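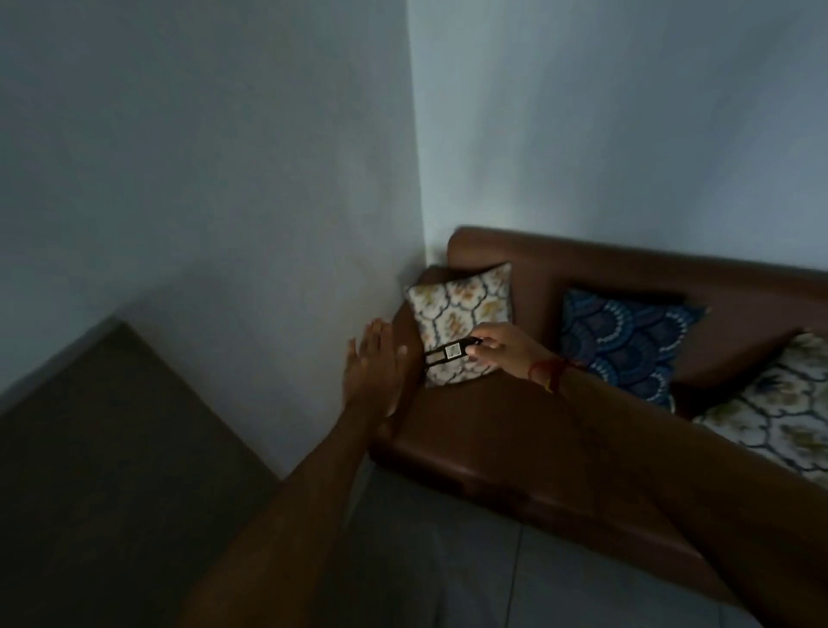 I moved into the Jermont Street apartment in February, and for most of the year the living room was the room I walked through on the way to something else. Last month I decided to spend a few evenings putting it right. No new furniture, no painting. I wanted to clean what was already in it, fix the small things that annoyed me, and find a place for everything that kept ending up on the seat of the sofa.

The sofa came first. It's brown leather with thick rounded arms, and it goes in the corner of the room. I had tried it in two other spots and neither one worked. In the middle of the long wall it blocked the way to the door, and under the window the back of it got too much sun. In the corner it leaves a clear path across the floor, and you can sit sideways with your back against the arm if you want to read.

Cleaning leather is slow but not hard. I vacuumed the seams with the narrow attachment, pushing down where the seat meets the back. I found coins, a pen cap and the spare button from a coat I gave away. Then I wiped the whole thing with a cloth that had been wrung out well, and dried it with a second cloth as I went. After that I used a conditioner from Dirkier, the kind in the flat tin. A little goes a long way. I did the arms twice, as that's where hands go, and left it alone overnight.

The cushions took more thought than I expected. I have a navy one with a scallop pattern and a cream pair with a curving lattice and mustard flowers. The covers are from Demissie. I bought the cream ones first and thought they looked too busy by themselves. With the navy one between them they calm down. My cousin Taner Türkmen thinks a sofa should have two cushions or none, and he moves them to the floor every time he visits. I put them back when he leaves.

I wash the covers inside out on cold and dry them flat. The navy one goes in alone the first couple of times. I learned that with a different navy cover and a white towel.

Next were the walls. They're a pale gray with some blue in it, and the color looks different depending on the time of day. I've left them bare so far. I took a soft sponge and a bowl of warm water with a drop of dish soap and went over the places people touch, mainly by the door and near the switches. The marks came off without taking any paint with them. Around anything electrical I used a dry cloth only.

That left the keys. I have a set for the front door, one for the mailbox and one for the storage space downstairs, and until last month they lived on the sofa, in coat pockets, or in the kitchen next to the bread. I bought a pack of plastic key tags with the little window for a paper label. They're plain and they cost almost nothing. I wrote the labels in pencil first, then went over them in pen – my handwriting gets worse the smaller it is. 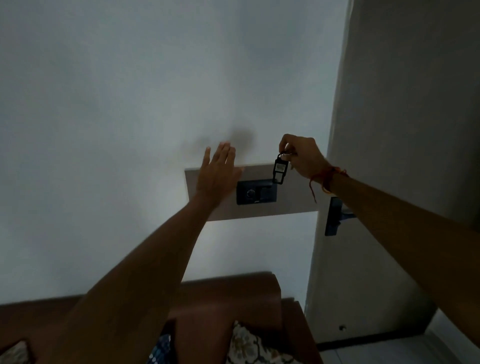
Should a key tag have your address on it? It's better to leave the address off and write only what the key is for, such as "mailbox" or "storage," so a lost key doesn't lead anyone to your door.

I haven't settled on a permanent spot for them yet. I looked at a small Lando rack with four hooks, but I don't want to drill until I'm sure about the height. For now they go in a shallow dish, and I've been checking it before bed. So far I've only had to hunt for the mailbox key once, and it was in my other jacket.

The floor lamp still needs a new cord, and I want to look for a rug that stops short of the door so it doesn't catch. I'll measure for that next week.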